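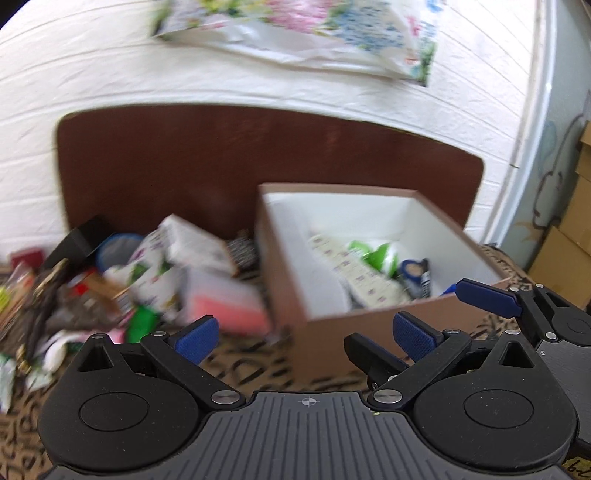

Sedska is my list of household stuff: what it's called, where people keep it, and how long it hangs around before it gets used up or thrown out. I started it in April because I was tired of buying a third roll of tape while two sat in a drawer. The unit of the whole thing is the container, so an open cardboard box with a printed package, a green-and-white wrapper and a dark blue cylinder in it gets one container row and three item rows. If you only read one bit of this README, read the bit about containers, as it's where most people trip up!

What's in here

items.csv – 2,000 rows, one per item
containers.csv – boxes, drawers, shelves, bags and the one bucket
rooms.csv – tiny, you can open it in anything
words.csv – the names people use for the same thing (I love this file)
notes.txt – my grumbling, mostly about jars

The rows come from 29 homes in Sunavberg and a few in Plaltden, all filled in on paper first and typed up by me in the evenings. Nearly 80 rows have no room given. I left those blank and you should too, please don't fill them in with "kitchen" just to make the join work (I did this once and spent a weekend undoing it).

How I name things

Everyday words win. If the person wrote "the stretchy thing for jars" then that's what goes in the name_given column, and my own tidier guess goes in name_plain. Things that come in pairs get one row if they live together and two if they've drifted apart. Shoe bits were a headache: laces, insoles, heel pads and shoe trees all started out under "clothes" and now have their own group called footwear_parts.

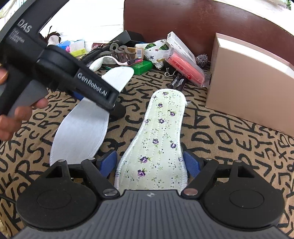

Insole, quilted, pale green-cream with a white overlocked edge. Group: footwear_parts.

Color is free text. I tried a fixed list of 15 colors and it was miserable, half the entries ended up as "other". So expect "sort of beige", "beige", "biege" and "tan" all in the same column – there's a cleanup script in the tools folder called oprea that catches the spelling ones and leaves the rest alone.

Walls and surfaces

A late addition, and I'm really happy with it. People kept writing down things that hang or lean, and those don't sit in a container at all. They now have container_id set to 0 and a short note in the placed column, like "on wall", "behind door" or "against wall". Sheets, posters, boards and calendars mostly end up here.
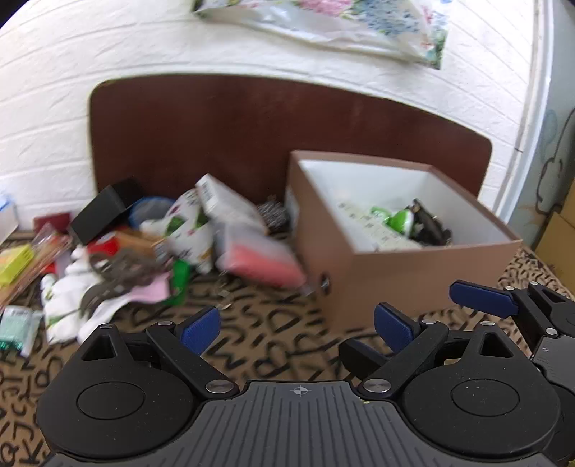
Glossy floral sheet, pink and blue flowers. container_id 0, placed: on wall.

Known problems

Dates bought are guesses, all of them. Food is badly undercounted, probably as people ate it before they got to the form. Two homes used the old paper sheet, so their how_many column is text and will break your sums.

License and updates

Use it for whatever you like, and a link back would make my day. Last full retype was January 2023. If you find a mistake, send me the row number and what you think it should say, and I'll fix it in the next batch.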